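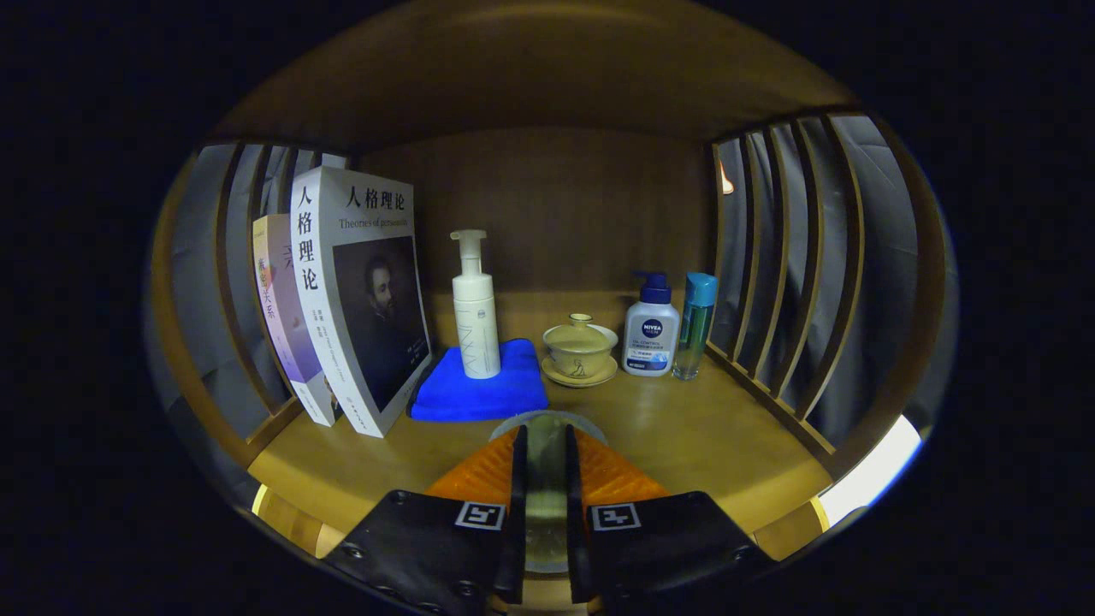 What is in the Skastdale Tick Counts data set? It holds weekly counts of ticks collected along walking trails near Skastdale, together with the soil temperature and humidity measured on the same visit.

# Skastdale Tick Counts

Posted in December by the data set maintainers

Search this site Enter keywords Go

Ticks are turning up earlier in spring and higher up the hills than they used to, and we wanted numbers to go with the stories! So we picked trails, dragged a white cloth over the grass every week and wrote down what stuck to it. The table is finally in good enough shape to share, and we'd love to see what you do with it.

## Contents

- `visits.csv` — 2420 rows, one per trail visit
- `sites.csv` — 264 sites with elevation, ground cover and distance to the nearest water
- `weather.csv` — soil temperature and humidity, joined on `visit_id`
- `notes.txt` — field remarks, typed up as written (spelling and all)

## How the counts were made

Each visit covers 400 meters of trail edge. The cloth is checked every 20 meters, and nymphs and adults are logged in separate columns. Larvae are only marked present or absent, as they come in clumps and we never trusted our own totals.

Visits start after 9 a.m. so the dew has time to dry. If it rained during a drag, `rain_flag` is set to 1 and the visit was repeated later that week where possible. Both rows are kept, so please filter before you average anything.

## Sites

Most sites are in the Skastdale valley. A smaller group sits on the Eltska ridge, and these are the ones we're most excited about — the upper ridge sites had no ticks at all in the first season and nymphs at several of them by the last. The Nelville sites are in town parks with mowed grass. They behave very differently, and we suggest modeling them on their own.

## Known problems

- Zero and missing are different things. Zero means we dragged and found nothing. A blank means no visit.
- Ridge sites were often skipped in early spring because of snow, so first dates there run late.
- Two kinds of humidity sensor were used. The column `sensor` tells you which, and the older kind reads high in fog.
- Species was checked under a microscope for adults only.

## Please don't

Use these counts as a measure of anyone's risk of Lyme disease. We didn't test any ticks for infection, and a trail with few ticks can still give you one.

## Loading

The files are UTF-8 with commas and a header row. The Solanki scripts in `/tools` do the join and drop the rained-out visits for you.

Found a mistake? Open an issue with the `visit_id` and we'll check it against the paper sheets.

Contact | © Skastdale Tick Counts | Back to top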